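From: Dorota Wysocka
To: sim-practice list
Subject: Re: [sim-practice] Draft 4, section 2: contact with fixed furniture handles

Wanda Wysocka wrote:

> Section 2 of the draft says a simulated household run may be
> reported as valid if "the arm does not strike fixed furniture".
> We can't apply that at Hulla. Strike isn't defined, and a gripper
> that rests on an appliance handle while the other arm works at a
> table would pass or fail depending on who reads the log. Can
> Wasomside propose wording? I would also like the draft to say
> which views have to be kept with a run. At present it says
> "adequate imagery".
>
> Wanda

Wanda, list,

Proposed wording for 2 is below. I have kept it to two-armed mobile units in rendered kitchens and living areas, which is all the current draft covers. Physical trials stay under the Jabłońska procedure and should not be mixed in.

2.1 Contact with a fixed handle is to be logged as a contact whether or not the task calls for it. The log entry gives the arm, the link or finger involved, and the simulator step at which contact begins and ends.

2.2 A contact is called a strike only if the task definition does not list that handle as a target. The task definition is frozen before the run.

2.3 Contact is determined from the physics log. A close view supports the entry but does not replace it. Fingers and handle can overlap in a view with clear space between them. 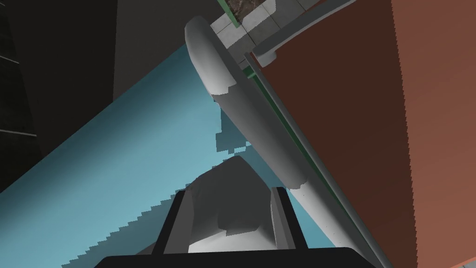
Close view, gripper near handle. Not sufficient on its own for an entry under 2.1.

On the choice of views, our position is that each retained run needs at least one close view from the gripper and one general view that takes in both arms. The close view alone leaves out the other arm, and most of the disputed entries we have seen concern the arm that was supposed to be idle. Run 561 in the Podico set was argued over for most of May for that reason.

2.4 The general view shall include both grippers and the nearest fixed furniture. A tilted horizon is acceptable. The camera pose is recorded with the view so that the tilt can be removed later if a reviewer asks.
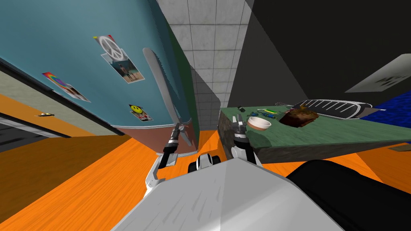

2.5 Where one arm is near an appliance and the other is near a table, the two are assessed separately. A pass on one does not carry over to the other. Reviewers should not assign a single result to the pair.

I expect an objection to 2.5 on the grounds of workload. We tried it on 885 runs and the extra time went mostly into fixing inconsistent arm names, so I would make left and right mandatory, taken from the robot's own point of view, and drop "primary" and "secondary" from the glossary.

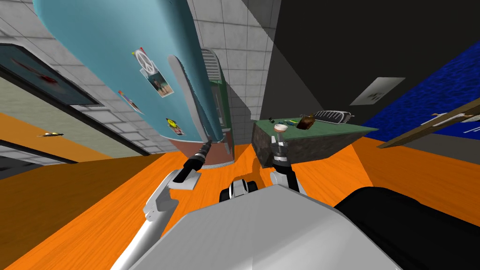 2.6 An object held in a gripper is treated as part of that arm for the purposes of 2.1 from the step at which the grasp is registered. If it touches the table edge, that is a contact by the arm. Release ends this, again by the log.

2.7 Loose items on a tabletop are outside section 2. They belong in section 4 with the displacement limits.

Still open: whether stickers and magnets on an appliance door count as part of the fixed surface. I would say yes if they have no collision geometry of their own, but the draft is silent and Hulla may have models where they do. Please send the wording you use now, even if it is rough.

Comments on 2.1 to 2.6 to the list, please, and not to me directly. Typos can come to me.

Dorota Wysocka
Wasomside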